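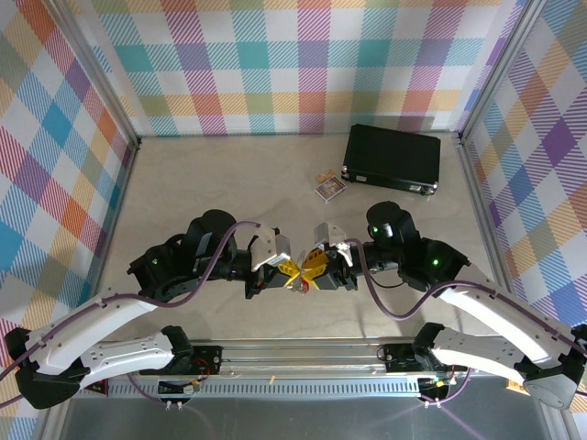 Call for participants: Irville Two-Arm Student Project, spring group

The Irville robotics club is looking for students to join its two-arm handling project, starting in April 2023. The work is passing and holding small parts with a pair of arms, as practice for the Koria student competition. Beginners are welcome. You should be able to read simple Python – the rest is taught in the first 3 sessions.

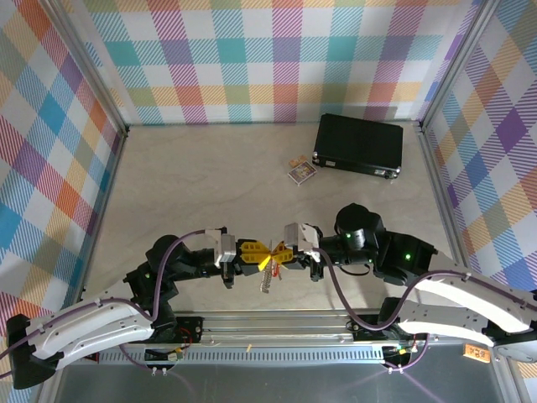

Hordiienko would tell anyone applying to expect slow going at first, and to keep written notes on every grip setting, even the bad ones.

Small metal parts are the hardest task on the list, and new members start on them early.

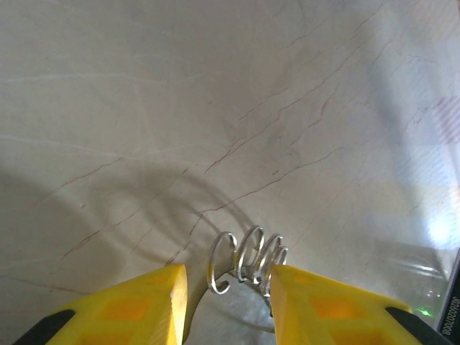
Each member logs 400 attempts over the term and writes a short report. Sessions are held in Room 188, Stonetti Building. There is no fee.

To apply, send your name, year of study and a few lines on anything you have built or programmed to the club desk in the same building.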